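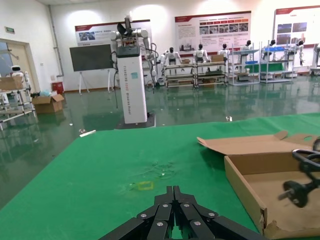 *Figure 1. Shallow corrugated box, flaps folded back. The long flap is torn at one end.*

# Reuse of small corrugated cartons in the Narnton equipment loan service

Yogesh Chaudhary, Grilmont College
Project supervisor: Carola Meinecke

## 1. Background

The loan service at the Narnton campus sends small electrical items (power supplies, adapters, meters) to students by internal mail. Each item goes out in a new carton bought from Kemppainen, and most cartons go straight to recycling when the item comes back. The service asked whether a carton could make more than one trip, and if so, how staff at the counter should decide when to retire it.

Corrugated board is a fluted sheet glued between two flat liners. Most of its stiffness comes from the distance between the liners. Once the flutes are crushed, the liners sit closer together and the panel bends more easily, even where the outer surface looks sound. Folding does a different kind of damage. Each time a flap is opened and closed the fibres along the score line break a little more, and the liner on the outside of the fold usually splits first.

Board also takes up water from the air. A carton stored in a damp room loses a large part of its stacking strength, and does not fully recover when it dries. The Narnton store is in a basement, so humidity was included in the project from the start.

## 2. Method

A total of 173 used cartons were collected at the returns counter over one term, ending in December. All were of the same pattern, a one-piece folding mailer with a hinged lid. Cartons with wet contents or broken glass in them were left out.

Each carton was inspected for damage at the hinge, the lid tab, the side flaps and the corners. Damage was graded as none, surface or through. "Surface" means that one liner is split and the other is intact. "Through" means that light can be seen, or that the part is no longer attached along its full length.

A smaller group was then opened and closed by hand, up to 40 times, with the hinge checked after every eighth closure. Two people did the folding in turn, using the same written procedure. The cartons were kept overnight in the teaching lab before folding so that they were all at room conditions.

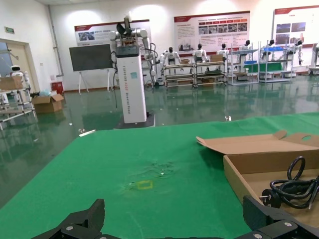

## 3. Results

### 3.1 Where the damage was

The side flaps and the lid tab accounted for most of the through damage. The hinge was graded "surface" in many cartons but "through" in very few. This was a surprise, as we had planned the folding test on the assumption that the hinge would be the first part to fail.

Torn flaps were mostly linked to tape. The Narnton counter seals outgoing cartons with a strong paper tape, and students tend to pull the lid up without cutting it. The liner comes away with the tape, and on a narrow flap the tear often continues to the edge.

Corner damage was common but shallow. It did not stop the carton from closing.
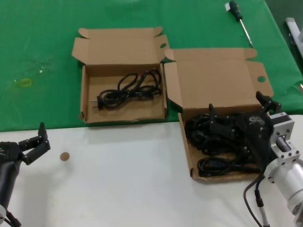
*Figure 2. Open carton with a looped power cable and plug inside.*

### 3.2 Folding test

Under hand folding, the hinge softened early and then changed very little. The outer liner showed a fine white line along the score, and in the weaker cartons this opened into a split. The lid tab behaved differently. It held its grip for a number of closures and then lost it quite suddenly, after which the lid would not stay shut without tape.

### 3.3 Storage

Cartons kept in the basement felt softer than those kept in the lab and their tabs failed sooner. We did not have a humidity chamber, so this result is an observation only. Moving the flat stock to the upstairs cupboard would be a cheap change — the cupboard is already heated — and we recommend it regardless of the decision on reuse.

## 4. Contents and fit

Heavy plugs and hard corners dent the liner from inside. Cables are easier on the carton, but a bundle that springs open pushes against the lid and loads the tab. A simple tie around the cable would reduce this. 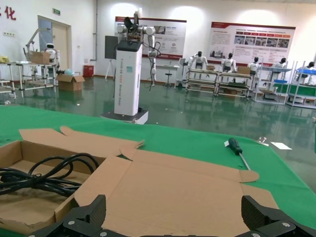 *Figure 3. Opened carton with coiled cable; screwdriver alongside.*

## 5. Limits of the work

- The sample came from a single supplier and a single carton pattern.
- We had no record of how many trips each collected carton had already made.
- Grading was by eye. The two graders disagreed mainly on the line between "none" and "surface".
- No crush test was done. The machine at the Landach campus was out of service for most of the term.

## 6. Recommendations

1. Replace the paper tape with a string tie or a low-tack label.
2. Retire a carton when the lid tab no longer holds, or when any flap is graded "through".
3. Ignore surface marks and rounded corners.
4. Print a row of boxes on the lid and tick one at each dispatch, so that trips can be counted next year.

The grading sheets and the folding procedure are held with the department office at Grilmont.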